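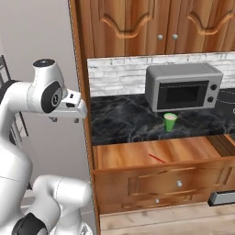
A white robotic arm beside a wooden kitchen cabinet.

THE HUSBAND'S EYEBROWS

By the time Harvest of the Heart reached episode 538, Iker Alcaraz had been dead twice, blind once and bishop of a small coastal diocese for most of a spring. He did not complain. He had a mortgage, and the bishop had come with a hat.

The serial went out every weekday at half past four, between a quiz about proverbs and the weather. It was set in the village of Prieto, where two families had been quarrelling over an olive press since before the opening titles. Iker played Don Surner's elder son. Don Surner had been named by a writer who had since left, and no one in the village found it strange that a Spanish landowner should sound like a brand of boiler.

The letter came in January. It was from the channel, on the thick paper they used for bad news.

"They're moving us," said Florencio Aguirre, who had produced the thing from the start and now looked it. "Ten past one."

"After lunch?"

"At night."

Iker thought about this. He knew people who were awake at ten past one at night, and he couldn't think of any who would want to hear about olives.

"What's getting our slot?"

Florencio turned the letter over, as if the answer might be kinder on the back. "Carberg."

Everyone had heard of Carberg. It was a detective serial from somewhere cold, dubbed, in which a handsome man in a jumper looked at lakes. He had solved two murders in the first ten episodes and had smiled once, and the clip of the smile had been watched so many times that his jumper now had its own knitting pattern. Iker's mother had made him one for Christmas. He had worn it to the studio before he knew.

"We could have a murder," Iker said.

"We've had nineteen. The vet did most of them."
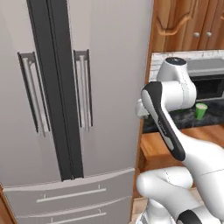 Florencio put the kettle on and they sat down to think, which on Harvest of the Heart had always been done with biscuits. The difficulty was money. An episode cost what Carberg spent on fog. The village square was painted on a cloth, and in warm weather the church sagged. When the script called for a crowd, the same six extras walked past, went round the back, changed hats and walked past again, and viewers had grown so fond of them that one got more post than Iker did.

"What about a wedding?" said Iker.

"Whose?"

"Mine."

"You're married to Beatriz."

"She's in a coma."

"Is she?" Florencio opened the big ledger in which he kept track of such matters. It had started out neat. "So she is. Since the flood. Good Lord, are we still paying her?"

They were. The actress had been coming in three mornings a week to lie down, and said it was the best job she had ever had. She brought her own pillow.

So it was settled that Beatriz would wake up, on the last afternoon before the move, and that she would wake up during the wedding. Florencio wanted her to come in at the back of the church in her nightdress. Iker wanted her to come in on a horse. They agreed on the nightdress when they had rung a man about the horse.

The writer, who was the seventh, took four days over it and gave Iker a speech three pages long. It began with the olive press and worked up through God. Iker read it aloud in the bath. He read it to the cat. He read it on the tram in a low voice, and a woman with shopping told him that whoever she was, he was better off without her.

On the afternoon itself the church sagged only slightly. The extras filed into the pews in their best hats. The bride, who was playing her own half-sister for reasons the ledger gave on page 776, held a bunch of cloth lilies. The priest asked if anyone knew of any cause, and left the gap that priests leave on television, which is long enough to park in.

Nothing happened.

Iker looked at the door. The priest looked at Iker. The serial went out live, a saving Florencio had once described to the newspapers as artistic courage, and on the monitor by the font Iker could see his own face filling the country's screens and waiting for something to do.

He raised his left eyebrow, to suggest foreboding. He had been good at foreboding in the bishop years. When that ran out he raised the right one. He lowered them together, slowly, in what he hoped was dread. Somewhere in the pews a hat fell off.

It went on for forty-one seconds. Behind the painted door, on a hospital bed with a proper mattress, Beatriz was fast asleep.

In the end it was the extra with all the post who stood up. She had never had a line. She had walked past in shawls through flood, fire and nineteen murders, and she had plainly been saving something.

"He can't marry her," she said. "He's the vet."

Iker didn't know what it meant, and neither did the seventh writer, who was seen to sit down on a cable drum and put his head between his knees. The music came in because the man who did the music couldn't think what else to do. The titles rolled over Iker's eyebrows, still going.

The telephones started before the weather had finished. By six there had been 3516 calls, and the girl on the switchboard had stopped saying good evening and gone straight to "We don't know either." A barber in Neden rang to say that he had suspected since the business with the goat. More than 1000 people wanted the eyebrows explained, and had brought theories.

The channel sent another letter. This one was on thin paper, by hand. It said that on reflection ten past one was rather late for a family programme, and wondered whether Carberg might be happier there, among the lakes.

"You'll have to be him now," Florencio said. "The vet."

"But the vet's a different man. He's shorter. I've stood next to him. I gave him the last rites."

Florencio opened the ledger at a clean page and licked his pencil.

"Twins?" he said.

Iker reached for the biscuits. He asked whether, if there were going to be two of him, there might be any question of a second hat, and Florencio said he would look into it, and wrote down horse.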